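Equipment Planning Gallery: Simulation Stage, Pick Cell for the Plalano Line

Compiled by Vendula Danko and Min-kyu Tak

The Plalano line needs one arm and one gripper by October. The selection work is being done in simulation before a purchase order goes out, and this page collects rendered views from that work along with the planning notes that belong to them. Readers who want the full parts list should ask Min-kyu for the current sheet, as the version on the shared drive still shows the old gripper price.

The simulation stage was added to the budget after Vomitgate, the name the Grendton shop gave to the month when a feeder was bought on catalog dimensions and threw parts onto the floor for most of a shift. The feeder met its published spec. The spec did not cover the part, and the return window had closed by the time this was understood. Under the present rule, no handling equipment is ordered until the motion has been run against a model of the part with the mounting height fixed.

The models are plain. Surfaces are flat gray and lighting is basic, and no money was set aside for better rendering. Geometry, reach and clearance are the items of interest. Mass and friction values are entered by hand and should be treated as provisional until measured.

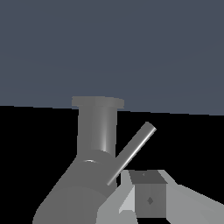
Arm and test cube, simulated. Dark diamond mark on the front face of the cube.

Planning notes on the arm. Two candidates remain. Both reach the pick point in the model with the base at the planned height. The shorter one costs less but leaves little margin if the table moves back, and the table position depends on a guard fence that has not been quoted. Lesia Savchuk has asked for the fence quote to be in hand before the arm is chosen, and that order of work has been adopted.

The test part is a cube because the production part is close enough to one for sizing purposes. A second model with rounded corners is planned. Cycle time will not be estimated until that model is in use.

Cost items at this stage:

Simulation workstation: already owned, no charge to the project.
Gripper finger blanks, one set: $265.
Mounting plate, machined: $1,829.
Fence: not quoted.
Arm: two quotes received, both valid for 90 days.
Integration labor: around 2 weeks, in-house.

The plate price looks high next to the finger blanks. It includes drilling for both arm patterns, so the plate can be ordered before the final choice is made. A plate drilled for a single pattern would be cheaper and would have to wait. We chose the schedule over the saving.

Spare fingers are budgeted as a consumable. The first set will probably be recut at least once, and that work sits under shop time with no separate line. Cabling and air supply are carried by the building budget. If the gripper ends up electric, the air line drops out and a power supply goes in, at a cost that has yet to be confirmed. 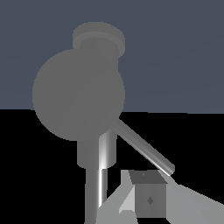
Glenys Fairweather: I would hold the finger blanks until the rounded-corner model has been run. Flat fingers on a rounded part give you less contact than the cube suggests, and you will be paying for a second set. Also, is the plate price with or without dowel holes? On our last cell they were extra and we found out at invoice.

Reply from Min-kyu Tak: Dowel holes are included, confirmed in writing. On the blanks, agreed in part. They are uncut stock, so the profile can still change after the order. What cannot change is the width, and the rounded model has the same width as the cube. We will place the order but delay cutting.

Open items before the purchase request is submitted:

Fence quote, with lead time stated separately from installation.
Measured part mass, from the scale in receiving, to replace the value now in the model.
Written answer from the supplier, Ahn, on whether the gripper warranty covers fingers modified by the customer. Mi-kyung Ahn is handling the request.
Decision on who carries the cost if the floor needs leveling under the base.

More views will be added to this page when the rounded-corner model is ready. Budget figures are updated in the parts list first and copied here afterward, so the parts list governs where the two differ.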